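C'est quoi, une mêlée au rugby ?

Au rugby, il arrive souvent que le jeu s'arrête pour une petite faute. Un joueur a laissé tomber le ballon vers l'avant, par exemple. On appelle cela un en-avant. Pour relancer la partie, l'arbitre demande alors une mêlée.

Dans une mêlée, huit joueurs de chaque équipe se lient les uns aux autres et poussent contre les huit joueurs d'en face. Ces joueurs s'appellent les avants. Les sept autres, les arrières, attendent plus loin et se préparent à courir.

Qui fait quoi ?

Les avants se rangent sur trois lignes.

La première ligne compte trois joueurs : deux piliers et, entre eux, le talonneur. Les piliers portent les numéros 1 et 3, le talonneur porte le 2. C'est lui qui ramène le ballon vers l'arrière avec le pied. Son nom vient de là : il « talonne ».

Juste derrière se trouvent les deux deuxièmes lignes, numéros 4 et 5. Ce sont souvent les plus grands de l'équipe. Ils glissent la tête entre les hanches des joueurs de devant et poussent avec les jambes.

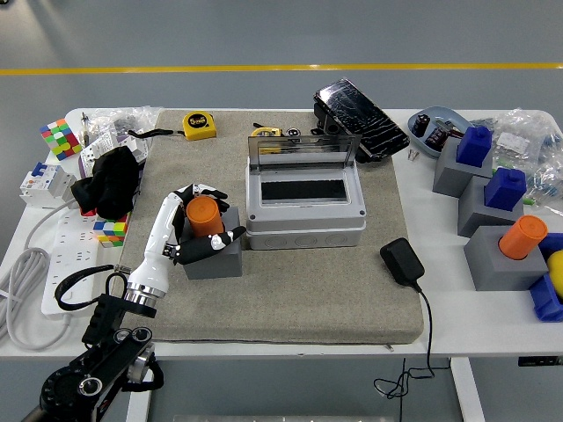 Restent les deux flankers, sur les côtés, et le numéro 8, tout au fond. Ils poussent aussi, mais ils doivent se détacher très vite quand le ballon sort.

Comment se déroule une mêlée ?

L'arbitre montre l'endroit avec son pied. Les deux premières lignes se placent face à face, puis il donne trois ordres, toujours dans le même ordre.

« Flexion » : les joueurs plient les genoux et se penchent.

« Liez » : chaque pilier attrape le maillot du pilier d'en face.

« Jeu » : les deux équipes entrent en contact.

Quand la mêlée est stable, le demi de mêlée, numéro 9, introduit le ballon dans le couloir entre les deux équipes. Le talonneur le ramène avec le pied, et le ballon roule jusqu'au numéro 8. Ensuite, le 9 le ramasse et le passe au numéro 10 — ou bien le numéro 8 part tout seul avec.

Est-ce que c'est dangereux ?

Une mêlée qui s'écroule peut faire mal, surtout au cou. C'est pour cela que les règles sont strictes. Il est interdit de tirer l'adversaire vers le sol ou de pousser avant que le ballon soit introduit. Si l'arbitre voit un problème, il siffle et tout le monde s'arrête.

Chez les plus jeunes, la mêlée est différente. Selon l'âge, il y a moins de joueurs et on n'a pas toujours le droit de pousser. On apprend d'abord à se placer : le dos plat, la tête levée, les pieds bien à plat dans l'herbe. 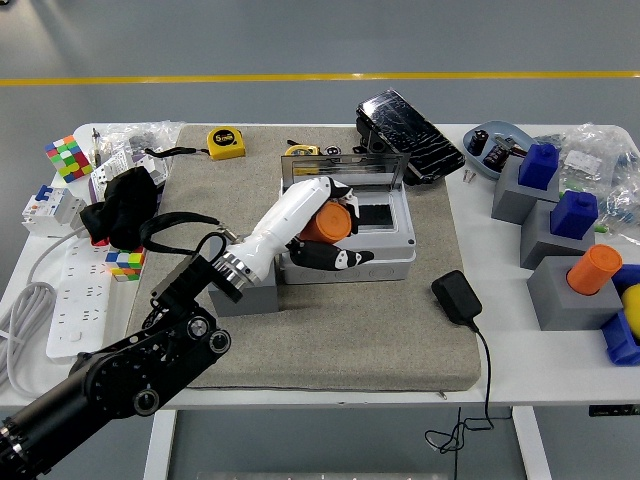
Temps de lecture : 4 minutes

Faut-il être très lourd ?

Le poids aide, mais il ne suffit pas. Nicanor Camacho entraîne les avants de l'école de rugby de Skulteren. Aux enfants qui débutent, il répète surtout de pousser ensemble. « Huit joueurs qui poussent chacun à leur moment, ça n'avance pas », explique-t-il. À l'entraînement, ses groupes travaillent contre un joug, une sorte de gros chariot avec des coussins. Les séances de poussée durent 10 minutes, puis on passe à autre chose.

Les mots à retenir

Avants : les huit joueurs qui forment la mêlée, numéros 1 à 8.

En-avant : faute d'un joueur qui perd le ballon vers l'avant.

Introduction : moment où le demi de mêlée met le ballon dans la mêlée.

Joug : appareil d'entraînement pour apprendre à pousser.

Talonner : ramener le ballon vers son camp avec le pied.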